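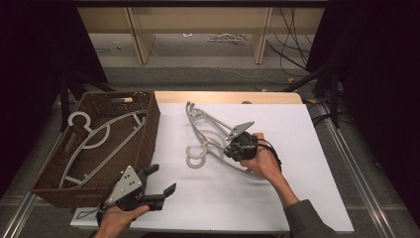
Figure 1. Head view of the hanger task, with one hanger in the basket and the right gripper closed on the two that lie on the board.

Home | Research | Publications | Software | People | Contact

September 28, 2022
Necati Aydoğan and Nazmiye Yüksel

4. Segmentation and Policy Inputs

4.1 Task and recordings

The hanger task was chosen because it puts pressure on two parts of the Losis software stack that easier objects leave alone. A hanger is long, thin and nearly the same color as the board under it, and hangers that lie on top of one another share most of their outline. The person works with a hand-held gripper in each hand and moves hangers between the board and a wicker basket. Figure 1 gives the head view of one such moment. The left gripper is open near the corner of the basket while the right one holds the pair.

The set used in this section holds 1,079 recordings, all collected in June. Each contains a head stream, two wrist streams and the opening width of both grippers. Streams are aligned by the Hatton logger, which writes a single clock value to every sample and drops any sample that arrives more than 44 milliseconds late. Dropped samples are not filled in. An earlier release of the logger repeated the last good frame in such cases, and the policy learned to pause whenever a repeated frame appeared.

4.2 Splitting recordings into segments

Recordings are split into segments at changes in gripper width. A segment begins when a gripper starts to close and ends when it has opened again and stayed open for 13 samples. The rule is applied to each hand separately, so segments from the left and right hands may overlap in time.

Width alone does not show how many hangers are held. The frames of two stacked hangers close the gripper to nearly the same width as one -- the difference is within the error of the sensor -- and the Kulkarni labeler therefore takes the count from the head view. It looks for the round hooks, which are easier to separate than the long curved arms. Where the hooks are hidden by a hand, the segment is marked "unknown" and kept for training the reaching model only.

4.3 Use of the wrist streams

The wrist streams serve the last part of the reach, when the hand often blocks the head view. They also contain many samples with no hanger in them at all, and these need separate treatment.

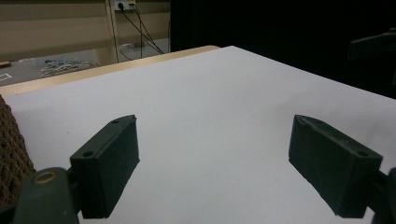

Figure 2. Wrist view with nothing between the gripper fingers.

In samples of the kind given in Figure 2, the fingers and the white surface fill most of the view. An early version of the perception model reported a grasp on a number of these, with the false detection placed along the shadow beside a finger. We now apply a fixed mask over the fingers and train the model on empty samples as a class of their own. The mask is drawn once for each gripper and must be drawn again whenever the camera mount is moved.

The planner receives the masked wrist output together with the head view estimate. If the two disagree for 3 samples in a row, the planner holds its current target and asks for a new head view estimate before it sends any close command. This check runs in the Vostside control loop and can be turned off for replay. All results in Section 5 were obtained with the check turned on.

Contact the authors | Copyright 2022 Losis | Back to top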